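We use cookies to remember your settings and count visits. Accept | Manage

Grasby to open shared office floor in Hepburn this June

By Keerthana Reddy, Grasby press desk
June

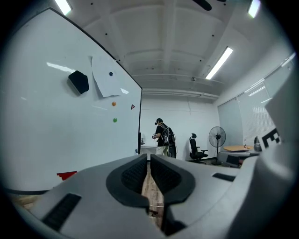

Desks by the month

Workspace provider Grasby will open its third shared office in June, on the upper floors of the former Dimell seed merchant's building in Hepburn.

The site has 80 desks over 3 floors and a total of 987 square metres of space. Desks can be rented by the month, with no joining fee. Rent starts at £329 a month and covers heating, broadband, post handling and use of the meeting rooms.

The building had stood unlet since Dimell moved its packing work to Droden. Grasby signed a lease last autumn and has since replaced the windows, rewired the upper floors and put in a lift.

"Many people in Hepburn drive to Droden every morning to sit at a computer," said Keabetswe Mtshali, Grasby's head of property. "We had a waiting list before the lease was signed, mostly small firms of two to five people."

The ground floor will stay as a shop - talks with a tenant are under way. Bicycle storage is in the rear yard, reached from the side lane. There is no car park on site.

Viewings run from 8am to 6pm and must be booked in advance through the Grasby office in Droden. Existing Grasby members can use the Hepburn desks at no extra cost until the end of the summer.

Subscribe to our newsletter for property news and openings. You can unsubscribe at any time.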